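Lerkitz Evening Habits Diary: README

Version 2
Last changed: Thursday, March 23, 2023
Maintained by Drernutura, a small reading and writing group for better sleep

What is in this folder

Lerkitz is a collection of short diary entries about the last hour before bed. The people who wrote them were members of our group in Majali who wanted to sleep better and agreed to write down, each evening or the next morning, what they did before they turned off the light. There are 2449 entries in this version. Each entry is one row in the main table.

We collected the entries for our own use at first. Later, several persons asked us if they could read them for a course work or a blog, so we cleaned the table and wrote this file. Please read it to the end before you use the data, especially the part about what is missing.

None of us is a doctor. The diary says what people did and how they felt. It doesn't say what is good for you.

How the entries were made

Members wrote in the Ustex form on their phone, or on paper. The paper pages were typed into the same form afterwards by two of our members. The form asked for the time of going to bed, the last drink and the last food, whether there was a screen in the hand, whether the member had washed or had a bath, and one mark for how tired they felt. Then came an open box where one could write anything at all. The open box is the best part in our opinion, and it is also the part which gave us the most work.

The members weren't told which habits to try. Some of them read about a warm bath, a cup of chamomile, stretching, or leaving the phone in the kitchen, and they tried these for some evenings and then stopped. You will see this in the data as small waves. A person writes about lavender oil for a week, and then the word never comes back.

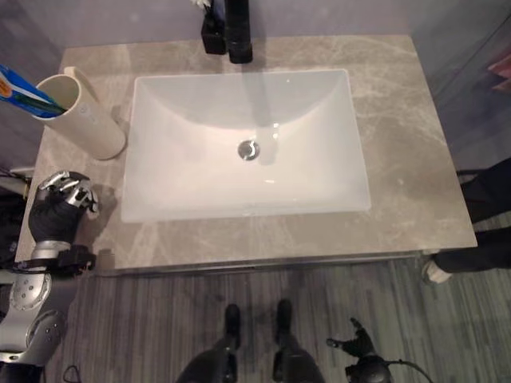 Writing was voluntary on every evening, so the gaps are normal. A few members wrote nearly daily. Others wrote only when they had slept badly, and this makes their entries look more unhappy than their life probably was. Please don't compare one writer with another by the average mark only.

Files

lerkitz_entries.csv: the main table, one row for each entry.
lerkitz_writers.csv: one row for each writer, with the age band and the kind of work (day, evening, night shift, at home).
lerkitz_words.txt: a list of words which we unified, with the old spelling and the new spelling.
changes.txt: what changed between the versions.

All files are in UTF-8. The separator is a comma, and open text is in double quotes. If your spreadsheet program shows strange signs in place of the apostrophe, please import the file with the encoding set by hand. Opening it with a double click often goes wrong.

Columns of the main table

entry_id: a number which has no meaning. It doesn't follow the order of writing.
writer: a code for the person. The same code is used in both tables.
week: the week counted from the first entry of this writer, so the first week is 1 for everybody. Calendar dates were removed.
bed_time: as written by the member, in 24-hour form. Midnight is 00:00 and belongs to the evening before.
last_drink: one or two words, for example "water", "mint tea", "warm milk", "wine".
last_food: one or two words, or "none".
screen: yes, no, or empty.
wash: face, shower, bath, none, or empty.
tired: 1, 2 or 3. One means wide awake, and three means that the eyes are closing by themselves.
note: the open box, up to 2000 characters.
source: form or paper.

An empty cell means that the member left the question out. It does not mean "no". In the first version we had filled the empty cells of the column screen with "no", and this was a mistake from our side. It's corrected now.

About the column wash

This column gets the most letters, so it has its own section. The form had only the four answers, but the habit is more colourful than this. If a member took off her makeup with a cotton pad and did nothing else, she chose sometimes "face" and sometimes "none". Brushing the teeth isn't counted anywhere. A foot bath was counted as "bath" by two writers and as "none" by the others, and they all defended their choice when we asked. We left everything as they wrote it.

If you need a finer answer, please search the column note. Many members describe the evening wash there with real pleasure: the order of the creams, the temperature of the water, the dressing gown which waits on the radiator. One writer has a favourite bath towel and mentions it in nearly every entry of the winter.
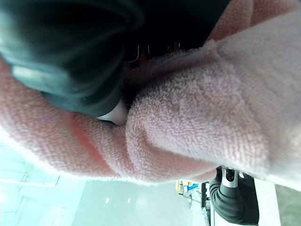 A pink terry-cloth towel, seen from very near.

Cleaning

We corrected spelling only where the meaning was not clear. "Camomile" and "chamomile" are now the same word, also "yoghurt" and "yogurt", and the full list is in lerkitz_words.txt. We did not correct grammar. Many of the members write in English as a second or third language, the same as the person who writes this file, and their sentences are their own.

Names of children, partners, neighbours and pets were replaced with a general word in square brackets, such as [partner] or [cat]. Names of medicines were replaced with [medicine]. Names of shops and brands were replaced with [shop] or [brand], so please do not write to ask us which magnesium powder it was. Entries which spoke about another person's illness were taken out completely.

Double entries were a problem in October, when the Ustex form saved some evenings twice. We kept the longer one of each pair. If the two had the same length, we kept the first.

What is missing, and what to be careful with

The writers are people who joined a group about sleep. They were already interested in the subject and some were already worried about it. The table doesn't describe the town of Majali, and still less any other place.

Men are few. Night workers are very few, and their "evening" is often our morning. We kept their bed_time as it is, so an entry with 08:30 isn't an error.

The mark for tiredness was given before sleep in the form and mostly after sleep on paper. The paper writers remembered it over breakfast. When you use the column tired, please look at the column source together with it. I would personally not mix them — but some readers have done it and were content with the result.

We didn't ask how long anybody slept. This is the first question of every reader and we're sorry for it. Some members wear a watch which measures it, others refuse to know, and at the time we wanted to be fair to both.

The last_drink column says nothing about the amount. A sip and a large mug look the same.

Good uses and less good uses

The entries have been used as reading practice for adult learners, as a source of ideas for an evening routine, and as a small table for learning how to clean text. They're suitable for questions like "which words come together with a bath" or "how does a new habit fade away".

Please don't use them for giving health advice, for testing a product, or for guessing who a writer is. If you believe that you recognize somebody, tell us the entry_id and we'll take the entry out in the next version. You don't need to explain how you recognized it.

Terms

You may copy, share and change the files for any purpose which doesn't earn money. Mention Drernutura and the version number. If you quote from the column note, quote the sentence as it stands, with its mistakes, and don't put the writer code beside it.

The writers agreed to these terms on paper. A writer may ask at any time for the removal of all their entries, and then we publish a new version and ask you kindly to delete the old one.

Changes in this version

Empty cells in screen are empty again.
The double entries from October are removed.
The column source is new.
The word list has been extended, mostly with teas.
Two entries which were cut in the middle now have their full text.

Known small errors

In the writers table, the age band is missing for the members who joined by paper only. The word "nap" in last_food is a typing error for "none" as far as we can tell, but we could not find the paper page again, so it stays. Some notes begin with "as yesterday", and the entry of yesterday doesn't always exist.

Contact

Write to the Drernutura mailbox with the word Lerkitz in the subject line. We answer in the evenings, usually before the tea is cold. Corrections to the word list are welcome in a plain text file, one word on each line, with the old spelling first.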